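Rulmont Stage Times

README for the data, second release

Hello, and thank you for taking the trouble to open this file. Rulmont Stage Times is a collection of timing records from a small club rally championship, put together so that people who enjoy poking at results (and there are more of us than you might think!) can do so without typing everything in from old paper sheets, as I had to.

What you get

There are 567 stage results from 108 crews, spread over 4 rallies. Each line in stages.csv is one crew on one stage, with the start time, the finish time, any penalty and the class the car was entered in. The second file, crews.csv, gives driver and co-driver, and the third, roads.csv, has the length and surface of every stage. Times are in seconds to one decimal place. The files join on crew_id and stage_id, and I have tried very hard to keep both of those tidy.

Where it came from

Most of the times come from the marshals' check sheets kept by Lurdes Antunes, who ran the finish line on the Skeneler forest stages and has lovely clear handwriting. The rest were read off the printed results boards by Habibur Uddin and me over several long evenings. Where a sheet and a board disagreed we went with the sheet, and put a 1 in the column called disputed so that you can make up your own mind.

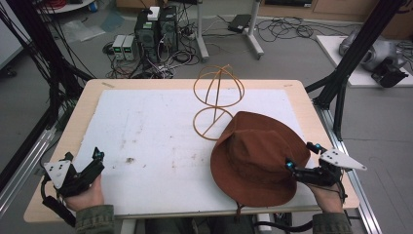
Penalties were the slowest job by a long way. A crew that checks in late at a control picks up ten seconds for each minute, but the Ceno night rally used its own rule, and half the boards show the time with the penalty already added in. We have taken it back out everywhere, so elapsed is always the plain time on the road and penalty sits in its own column. Add the two together if you want the official order.

Things to watch out for

Stage 3 of the Kumarasinghe hill rally was stopped partway through after a car blocked the road, and the crews behind were all given the same notional time. Those rows are marked N and really shouldn't be used for comparing drivers. Retirements have an empty finish time, never a zero – please check how your software reads blanks before you work out any averages. Car classes also changed in September, so the old letters are kept in class_old for anybody who needs them.

Using it

Do as you like with it, and a mention of the collection by name would be kind. Corrections are very welcome, especially from crews who still have their own time cards tucked away in a drawer.

Looked after by Hashini Siddiqui. Checking by Tanvir Siriwardena.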